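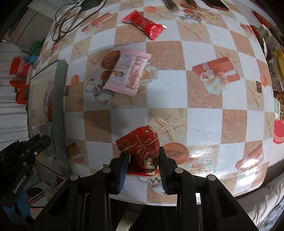
December, open day at Dridholm, notes before I forget

Doors at 2 p.m. Mylene did the welcome, Renzo did the parking, I did the snacks table, which I was told would be the quiet job.

Visitors take a hand gripper, pick up a packet, put it down somewhere else. Explaining it takes less time than the queue for it. The crimped, pillow-shaped packets are the good ones: pinch near the top edge, keep it upright, lift. The flat ones lying on the cloth are harder, and people go at them from above like herons.

The patterned tablecloth was Floarea's choice. One gentleman from Zamine made a serious attempt on the printed starfish. I let him have two goes before saying anything.

Asked most often: "Does it do it by itself?" (No, you're doing it.) Asked second most often: "Can I eat this one?" I said yes to the first child and lost control of the stock from there.

Squeeze too hard and you get crumbs. Paula wants a note on the sign. I want plainer biscuits.

418 through the door by Renzo's clicker, which he also clicked for the dog.

To do:
- blue pads: wipe, check ridges for sugar
- move cables off the tabletop next time
- 6 more packets of anything crimped
- ask Mirta whether Lurnusell want their leaflets back (all of them, by the look of it)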